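Clutoro Kitchen-Sim Planning Set: README

Version note: Jan 10, 2026. Replaces the earlier planning sheet, which covered the arm only and left out mounting, cabling and spares.

Purpose

Clutoro is a set of simulated episodes recorded before any hardware is ordered. It is meant for people who have to put together an equipment list for a single-arm kitchen bench and defend it line by line. It can be used to train a policy, but it was not sized for that and the action labels have not been checked to that standard.

The main questions it is meant to answer are how much reach to pay for, how many camera views to pay for, and how much floor to reserve.

Contents

episodes/ holds 2000 episodes in 18 groups. Each group is one combination of arm placement, camera placement and object layout.
layouts/ holds the scene definitions, one file per group.
budget/ holds the costing sheet and the blank quote form.
notes/ holds free text from whoever ran the group. Quality varies.

Each episode folder contains joint states, gripper state, camera video and a short metadata file. Time stamps are simulation time. Wall-clock time is not stored.

Scene

All groups share one room. The fixed parts are a double door, a run of teal cabinet with a pale countertop, and open floor in front of it. Loose objects on the counter vary with the layout file. Object meshes came from mixed sources and are not to a common scale, so do not use them to choose a gripper stroke. Measure the real objects for that.

Two views from the same session:

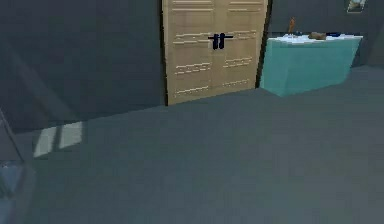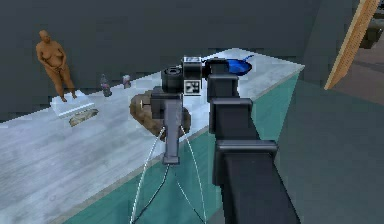

Video is stored at low resolution on purpose. The first question in any camera budget is how little resolution the task will tolerate, and starting low makes the answer cheaper to find. If a group fails at the stored resolution, re-render it from the layout file before asking for a better sensor.

Using the set for a budget

1. Reach. Run reach_report on the layout group closest to your bench. It lists the targets that the arm could not get to and the ones it reached with a joint near its limit. Treat both lists as failures. A target reached at the limit in simulation will be missed on a real bench once mounting error is added.

2. Mounting. The simulated base is fixed and perfectly stiff. A real pedestal is neither, so get a quote for the base plate and floor anchors together with the arm. In the costing sheet this is row 3, and it is the row most often left blank on the first pass.

3. Cameras. Drop one view at a time and rerun the evaluation script. If the score holds, remove the camera from the list along with its mount, cable, and port on the capture machine. Those extras belong in the same row as the camera.

4. Cabling. Allow slack for the full wrist rotation, then add a spare of every cable that moves. Cables in the simulation have no wear model and only approximate contact. The set cannot tell you when one will fail.

5. Floor. Use the door and cabinet positions in the layout file as placeholders only. Enter your own room dimensions, including door swing and the path needed to bring in a crate. Delivery access should be checked before the purchase order goes out.

6. Safety equipment. Not modeled. Budget for it separately, following your site's rules.

Costing sheet

The sheet has one tab per supplier and one summary tab. Two suppliers are set up already: Seltberg for arms and grippers, Skarari for frames, mounts and enclosures. Prices are left empty. Quotes go out of date too quickly to ship with a dataset, and several were given to us on terms that do not allow sharing.

Fill in purchase price, freight, installation, yearly service and expected life. The summary tab spreads the total over the life you enter. Leave the life cell empty if you have no basis for a figure and the tab will show purchase cost alone.

Spending is split into two releases. The first covers the arm, base and one camera. The second covers everything else and opens only when the acceptance run has passed. The acceptance threshold in the sheet is 80 percent of the targets marked required in the layout file. Change it if your process needs a different figure, but do so before the run.

Known problems

Lighting is fixed within a group. The set gives no guidance on lamps, blinds or camera exposure.

Glossy and clear objects render more plainly than they would look on a real sensor. Anyone planning to handle glass should borrow a camera and test it.

Contact between gripper and soft objects is modeled as rigid. Grip force figures in the joint logs should not be copied into a gripper specification.

Compression blocks are visible on large flat surfaces in the video. They do not affect the reach report, which reads joint states only.

Four episode folders in the Lūse group have metadata files with the character in the group name saved in the wrong encoding. The loader skips them with a warning. Renaming the group to Luse in the local copy clears it.

Not included

No trained models, no supplier drawings, no power or network plan. Electrical load for the bench has to come from the arm supplier's data sheet and the capture machine's rating plate.

Planned changes

A February update will add a two-bench layout and a row for storage media. The episode format will stay the same. Existing costing sheets can be carried over by copying the supplier tabs into the new file and refreshing the summary.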